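Search this site Enter keywords

4. What the shelters told me

I sent the same short survey to 19 dog shelters in and near Omine, and eight wrote back, which pleased me no end (I'd braced myself for two!). Between them they had rehomed 1,840 dogs, and my first question was a simple one: how many came back?

The older dogs did better than I'd guessed. Staff at the Piras shelter put this down to their home visits, and I'm inclined to agree — a family that has already met the dog in its own kitchen knows what it's taking on. Puppies were trickier. Most returns came in March, when I suppose the Christmas glow has well and truly gone, though my numbers can't prove that.

I should own up to a weak spot here. Sterkard counts a dog as returned only if it comes back to the same building, so its figures look rosier than the rest, and I've kept them apart in what follows.
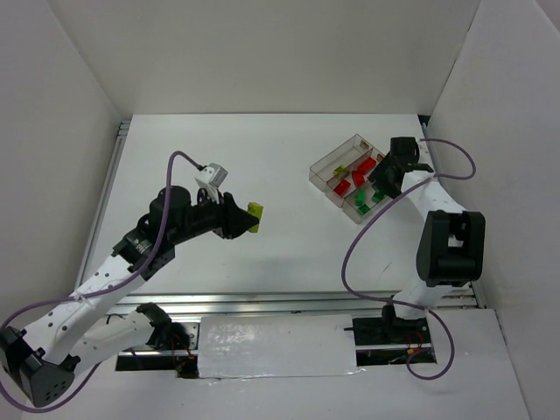 Figure 3. Two robot arms at a white table, the left one holding a small yellow-green block.

Illska went about things differently again, ringing every new owner after a fortnight and noting down whatever they grumbled about. Barking came up most, then chewed shoes, then the cat. I'd love to see more shelters try those calls, and I'll come back to what they cost in section 5.

3 comments | 12 shares
Contact us | Copyright | Back to top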